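Plava Teach Kit for bench arms
February, product desk, Daser

The Plava Teach Kit is a set of parts and software for showing a robot arm a job by hand or by remote control, recording what was shown, and playing it back or passing it on as training data. It fits the Daser bench arm directly and most other six-axis arms with the adapter plate. We sell it to repair firms, test labs and college workshops that have small, fiddly jobs and no time to write motion code for each one.

What is in the box

Leader arm with trigger handle and table clamp
Two-finger gripper with spare finger plates
Wrist camera and bracket
Foot pedal (start, stop, discard)
Control box with emergency stop
Cables, 2 m
Plava Record software, licence for one workstation

The follower arm is not included. If you do not have one, ask for the Daser bundle when you request a quote.

Two ways to teach

By hand. Press and hold the button on the wrist collar and the arm goes slack enough to be moved. You take hold of it, guide it through the job and let go of the button at each point where it should pause. Hand guiding suits jobs with large, simple movements: loading a tray, opening a lid, moving parts from one fixture to another. Your own hand will be in the camera view for much of the recording, so it is less suitable if you plan to train a vision model on the result.

By remote control. Sit at the leader arm and move it. The follower copies you, and the trigger closes the gripper. You can work in direct view of the bench or from the wrist camera feed alone. Movement can be scaled down so that a large movement of your hand gives a small one at the gripper. We suggest this mode for anything with tight clearances.

You can switch between the two within a single session. Many users guide the arm by hand to a start position, save it, and do the close work from the leader.

Recording

One tap on the foot pedal starts an attempt and a second tap ends it. A long press discards it. Each attempt is saved as its own folder holding the camera video, joint positions, gripper opening and trigger input, all on one clock. The arm is sampled 50 times a second. The supplied drive holds 500 attempts of ordinary length, after which the software asks you to move them elsewhere.

You can type a label for each attempt before or after it is made. Labels can be changed later in the list view without touching the recorded data. There is also a box for notes. Please use it, especially for failed attempts, as these are often worth keeping and are hard to sort out afterwards.

The gripper

The gripper is made from flat black metal plates on pivoted linkages. The finger plates have a row of small holes along them for fitting pads or tips of your own. They are held with hex socket screws and can be changed on the bench without taking the gripper off the arm.

The black finish wears at the contact edges with use. It does not affect the grip, but check the edge for burrs before handling soft plastic, and change the plate if you find any. Spare plates are sold in pairs.

Grip force is set in the software. Start low for thin or flexible parts and raise it one step at a time. The trigger has no force feedback, so new operators tend to squeeze fully on everything. The force limit is there to deal with that.

Typical work

The kit was developed with the Nonindale workshop, where the jobs are mostly computer and small appliance repair. Work inside a desktop chassis is a good test of remote teaching. Memory slots and capacitors stand up on several sides, the pins in a processor socket must not be touched, and there is little space to bring the fingers in. A clear socket cover adds to the difficulty, as its edges are hard to pick out on camera against the board.

The view below is from the wrist camera, over a Dell board, with the cover held between two finger plates just above the processor. 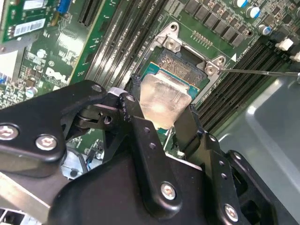
Fitting and setting up

Bolt the gripper to the arm flange, using the adapter plate if your arm needs one. Fit the camera bracket before the cables. Clamp the leader arm to a separate table if you can, as knocks on a shared bench show up in the recordings.

Run the matching routine in Plava Record. It asks you to place both arms in the same four poses and takes a few minutes. Repeat it whenever the leader has been unclamped and moved.

For electronics work, earth the gripper through the stud on the housing and use an antistatic mat. Take the power off the equipment being worked on.

Playback and export

Any attempt can be replayed at reduced speed. Playback repeats the recorded movement exactly and does not look for the part, so the work must be fixed in the same place each time. If the position will vary, you need a trained model. Attempts can be exported as video with a table of arm data, or in the Asante format for users of that training package. How many attempts a job needs depends on the job. For a single pick and place with some change in position, plan on 300.

Servicing and orders

Check the pivot joints for play every month in regular use. Finger plates, pedal and cables are stock items. The leader arm must come back to us for repair.

The kit carries a warranty of 2 years, not including finger plates and pads. Quotes are sent by email. Please tell us the make of your arm and the flange pattern when you write, and whether you need the adapter plate.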